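## 4. Loading and first drying run

This section applies to the Rekwood cabinet dryer with the Lusix controller, both the six-tray and the ten-tray versions. Complete the levelling and earthing checks in section 3 before you start. Fruit preparation is covered only as far as it affects the settings.

### 4.1 Clearing the cabinet

1. Switch the dryer off at the wall and open the door fully.
2. Remove the transit clips from the tray rails. Keep them — they are needed if the unit is moved.
3. Wash the trays in warm water with a little washing-up liquid. Do not use scouring powder.
4. Wipe the inside walls with a damp cloth and leave the door open until they are dry.
5. Refit the trays with the raised lip towards the back.

**Note:** The rear fan guard is not a tray stop. If a tray touches it, the tray is the wrong way round.

### 4.2 Preparing the load

Choose ripe, firm fruit. Cut out any bruised parts, and discard fruit that smells fermented or shows mould. Wash whole fruit under the cold tap and dry the surface with a clean cloth. Ribbed or lobed fruit holds water in its grooves, so stand it on a rack for a few minutes before slicing. 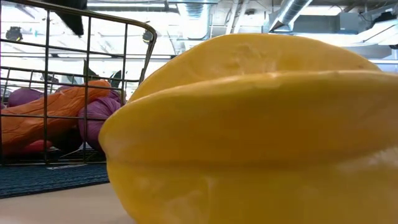
Slice across the core to an even thickness. Uneven slices are the usual cause of a load that is brittle at one side and leathery at the other. Lay the slices in a single layer with a small gap between them, and leave the front corners of each tray empty for air to return.

Weigh each tray after filling. The limit is 484 g per tray for sliced fruit. Write the weight on the load card; it is needed again in step 7 of section 4.3.

### 4.3 Running the programme

1. Slide the trays in, starting from the bottom rail.
2. Close the door and press the latch until it clicks.
3. Switch on at the wall. The display shows the firmware number, then `READY`.
4. Hold **MODE** until the programme number flashes. Select `P2` for sliced fruit.
5. Press **START**. The fan runs alone for 300 seconds before the heater comes on.
6. At the first beep, swap the top and bottom trays and close the door within a minute.
7. At the second beep, weigh one tray and compare it with the load card. If the weight is above the target in table 6, press **+** to add time.
8. When the display shows `END`, leave the door shut until the fan stops.

**Caution:** The tray rails stay hot after the fan stops. Use gloves.

**Caution:** Do not cover the top vent. The dryer draws 1464 W at full heat and will trip its cut-out if the vent is blocked.

### 4.4 If the run stops early

- `E1` — door open. Close the latch and press **START** to resume.
- `E4` — air too hot. Switch off, clear the vent and allow the cabinet to cool.
- `E7` — probe fault. Check the plug behind the lower panel. If the code returns, contact the Irkum service desk and quote the serial number.

After a power cut lasting more than 100 seconds the programme does not resume. Discard part-dried fruit if you cannot tell how long it has been standing.

*Section revised 2023-11-13, G. Briem. Table 6 checked by Phong Triệu.*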